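Tremton Under-Sink Water Filter, seven months in

8 September 2024

14 comments

I put the Tremton in at the end of February to replace a pitcher filter that was always empty when I wanted it. We're on city water. It's safe but it tastes of chlorine, worse in summer, and it leaves scale in the kettle.

The kit is a single canister, a mounting bracket, two lengths of tubing and a tee for the cold line. It filters straight into your existing faucet, so there's no extra hole to drill. Installation took me 40 minutes. The instructions are one folded sheet with small drawings, and step 6 has the tubing going into the wrong port. Follow the arrows on the canister head.

The bracket screws are too short for a cabinet wall of any thickness. I used my own.

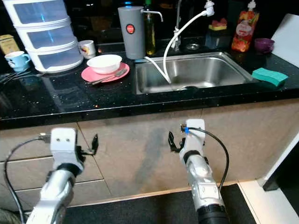 Taste is the main thing, and it's good. The chlorine was gone from the first day and hasn't come back. It does nothing for scale, and the box doesn't claim it will. If hard water is your problem, you need a softener.

Flow is noticeably slower on the cold side. Filling a stock pot takes patience. I had a Zatik at my last place and it was faster, but the Zatik cartridges had to be changed so often that I quit using it.

Tremton rates the cartridge at 1000 gallons. There's no indicator light, so write the date on the canister in marker. A new cartridge twists on by hand and the head shuts off the water by itself. Mine let out a few drops when I changed it, and I'd put a towel down.

I also looked at the Dierckx, which has a gauge and a metal head. It's a better-made thing and costs a lot more. The cheap Gallico has plastic fittings that I wouldn't trust inside a closed cabinet.

Two complaints besides the screws. The tubing is stiff and wants to kink if you bend it tight, so leave a wide loop. And customer service took 11 days to answer an email about a spare O-ring, though they did send it free.

I'd buy it again for taste. I wouldn't buy it for a big household.

Share 40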